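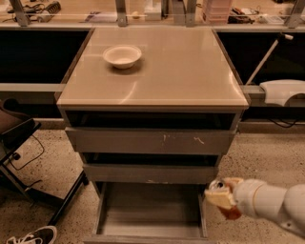 Koltcombe Match Notes

A data card for the match report and event files from the Storville Sunday and Evening League

Read this before you load anything

Koltcombe is a set of amateur soccer records: match reports written by the clubs, plus an event table typed up from those reports. It covers 136 matches over 2 seasons. People keep asking whether it can be used to predict results. I doubt it. There are too few matches, the same handful of clubs wins most of them, and the reports were written by people who cared who won.

What it is decent for: looking at how the same game gets told twice, testing name matching, and practicing on sports text that was never near a professional editor.

What you get

reports.txt - the match reports, one after another, each with a match number on the first line.
events.csv - goals, cards, substitutions and penalties, one per row.
clubs.csv - club names, with the spellings we found for each.
fixtures.csv - the league's own fixture list with final scores.
notes.txt - problems we know about. It is longer than I would like.

There are no videos, no tracking data and no shot locations. An early version had a column called chances. I took it out after two of us went through the same reports and came up with different totals for nearly every match.

Where the reports came from

Both clubs are supposed to send a report to the league after each game. In practice the winners send one and the losers often don't. So the set leans toward happy writing, and a losing side that "never got going" may have played quite well for an hour. If you train a sentiment model on this, you will learn who won, and you could have got that from fixtures.csv.

Zurkley Rovers sent a report for every match they played. That sounds like good news until you read them. They are long and detailed, and they mention the referee more often than the goalkeeper. Tabrizi Athletic sent three-line reports with the scorers and the weather. I trust Tabrizi's goal times more than Zurkley's, but I can't prove either set is right.

The events table

Columns: match, minute, club, type, player_code, source.

minute is whatever the report said. "Just before the break" became 44. "Late on" became 85. Those are guesses and they are marked with source = G. Rows with source = R had an actual number in the report. Please don't plot goal times without dropping the G rows first. There is a large spike at 85 and it is our doing.

type is one of goal, own_goal, penalty_scored, penalty_missed, yellow, red, sub. Yellow cards are badly undercounted. Most writers only bring up a booking when they disagree with it.

player_code stands in for the player's name. The codes hold within a season and are not carried over to the next, so you can't follow a career. Names in the report text were swapped for the same codes. The swap was done by script and then read over by hand, and I would still not swear that every nickname was caught. If you find one, write to the project address and it will be fixed in the next release.

Scores that don't agree

In 76 matches we have a report from each side. The final score agrees in nearly all of them. The order of the goals doesn't always, and the scorer of a deflected goal is a matter of who is writing. Where the two reports differ we kept both versions as separate rows and left the choice to you. This means that a plain count of goal rows will not match the score in fixtures.csv. It is not a bug. Group by club first, then pick a side and stick with it.

Fixtures has its own faults. Two games abandoned for a waterlogged field in October are listed with the score at the time they stopped, and nothing in the league's file says they were abandoned. We added a flag.

Size and splits

There are around 900 event rows. We do not supply a train and test split. Somebody will make one at random, put one club's report in training and the other club's report of the same match in testing, and announce a fine result. Split by match number. Better still, train on the first season and test on the second, and be ready for a worse number.

Claims we don't make

We don't claim these clubs stand for amateur soccer in general. They all play within a short drive of Storville, mostly on the same four fields. We don't claim home advantage can be measured here either - the listed home team was often only the one that brought the nets.

Use and credit

Free for teaching and research. Don't use it for betting products, and don't try to work out who the players are. Cite it as Koltcombe Match Notes, with the release number from the first line of notes.txt.

Changes in this release

Removed the chances column.
Added the abandoned flag to fixtures.csv.
Merged four spellings of Zurkley.
Fixed own goals credited to the wrong club. Most of them, anyway - see notes.txt for the ones still open.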